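Reading time: 4 min

July | By the Communications Office, Cinwood

Keeping the Kitchen Open: A Conversation With Cinwood's Director of Food Service

The staff dining hall at Cinwood serves 800 meals on an ordinary weekday. Most employees see only the serving line and the tray return. The planning that takes place before the doors open is the responsibility of the director of food service, who joined the organization six years ago after a career in hospital catering. She met with this office on a Monday afternoon, once the lunch service had been cleared, to discuss menus, suppliers, and the changes employees have requested in the past year.

The director's working day begins before dawn. The first deliveries reach the loading dock at 5:30 a.m., and she prefers to be present for them. Produce comes from Wevine, a regional distributor that has held the contract for three years. Dry goods and dairy are supplied by Farkico. "I check the lettuce myself," she said. "If the lettuce is tired at half past five, it will be worse at noon, and I would sooner change the menu than serve it."

Changes of this kind are more common than diners may suppose. The printed menu is issued every two weeks, but the kitchen keeps a short list of replacement dishes that can be prepared from what is already in storage. Lentil soup is on that list, as are baked potatoes and a chicken and rice dish that has become popular enough to earn a regular place on Thursdays. The director noted that she had resisted this last decision. "Once a dish is on the menu, people expect it to taste the same every time. It used to be whatever we had in the cooler. Now it has a recipe card."

Menus and Preferences

Asked how dishes are chosen, the director described a process that relies on comment cards, sales records, and the opinions of her cooks. Comment cards are read each week. She cautioned that they tend to come from people with strong views. "The person who liked the fish goes back to work. The person who did not like the fish writes to me." Sales records offer a more even picture, and they led to the removal of two pasta dishes last winter. One of them, a baked ziti, was returned to the menu in the spring after a number of employees wrote to ask where it had gone.

The most frequent request concerns vegetables. Employees have asked for more variety and less cooking time, and the kitchen has responded by roasting in small batches throughout the lunch period. The change required a different schedule for the ovens and some patience from the staff. Green beans, the director said, were the hardest to get right. They are now finished in a pan close to the serving line and brought out six pounds at a time.
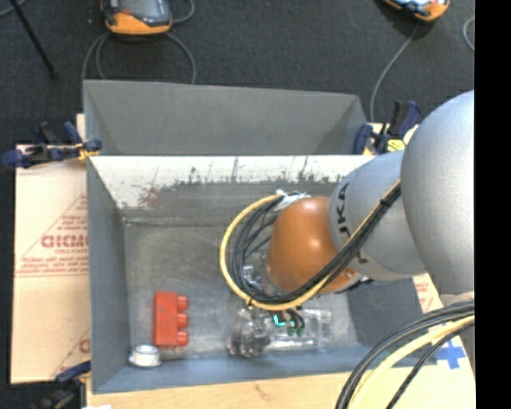
Staffing and Training

The kitchen employs 20 people across two shifts. New cooks spend their first three weeks rotating among the stations, beginning with cold preparation and ending with the grill. The director considers the rotation to be the most useful part of the training, although she acknowledged that experienced hires sometimes find it slow. "I had a cook with many years in restaurants who did not see why he should spend a week on salads. He stayed with it. He now runs the salad station, at his own request."

Turnover has fallen in the past two years. The director credits the fixed schedule, which is posted a month ahead, and the early end to the day shift. Hospital work had taught her the cost of unpredictable hours. She also spoke in favor of the staff meal, served at 10:15 a.m., when the whole day shift sits down together before lunch. Dishes under consideration for the menu are often tried there first. A recent squash curry went through several versions at the staff table and has not yet been approved.

Waste and Leftovers

The kitchen began weighing its food waste last fall. Scraps from preparation are kept apart from food returned on trays, and both are recorded at the end of each shift. According to the director, the results were uncomfortable at first, particularly in the case of bread. Rolls had been set out in baskets at the end of the line, and many were taken and left uneaten. They are now offered by the server, and fewer come back.

Unserved food that can be safely kept is chilled and sold after 3 p.m. in the Hung Room, the small café on the second floor. Soup sells well in the colder months. The director hopes to extend the café's hours, and a proposal is under review.

When asked what she eats herself, she answered without hesitation that she has the soup, standing up, at a quarter to two. "By then I know how it turned out," she said.

Comments on the dining hall may be left in the box beside the tray return.

Contact the Communications Office | © Cinwood. All rights reserved. | Back to top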